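Sorting the Mixed Bin, Part 4: Small Stuff and Long Stuff
Bendcombe Home Setup Guide
12 comments | 40 shares

By now your big gray bin should be on a table at a height you like. Mine's a mess of odds and ends, so don't feel bad about yours.
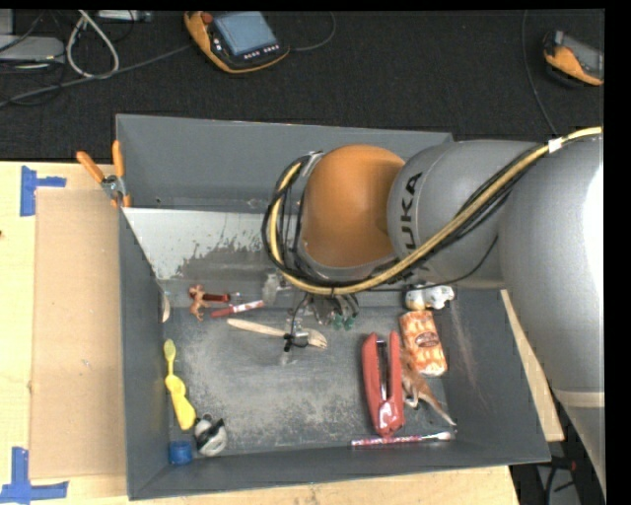 Chidiac wrote in to ask whether the little things have to come out first, and said long items always end up on top of them anyway. Good point — I've changed the order below.

1. Pull out anything long. Wooden utensils, markers, that sort of thing. Lay them flat on the table, all pointing the same way.

2. Check the caps on your markers before you put them down. I skipped this once and had red on my tabletop until November.

3. Now go for the figurines and toys. Pick them up by the body and leave the thin arms and legs alone.

Caution: Don't tip the bin to hurry things along. Small pieces slide under everything else and you'll be starting over.

4. Feel along the floor of the bin for clear bits. They're easy to miss against gray, and I usually go over the corners twice.

5. Wipe the inside with a damp cloth and let it dry.

Note: Scuffs and scratches on the floor of the bin are fine. I tried scrubbing mine out and only made new ones!

Related
Part 3: Picking a Table
Part 5: Labels That Stay Put
Plarnivlow Drawer Dividers, Fitted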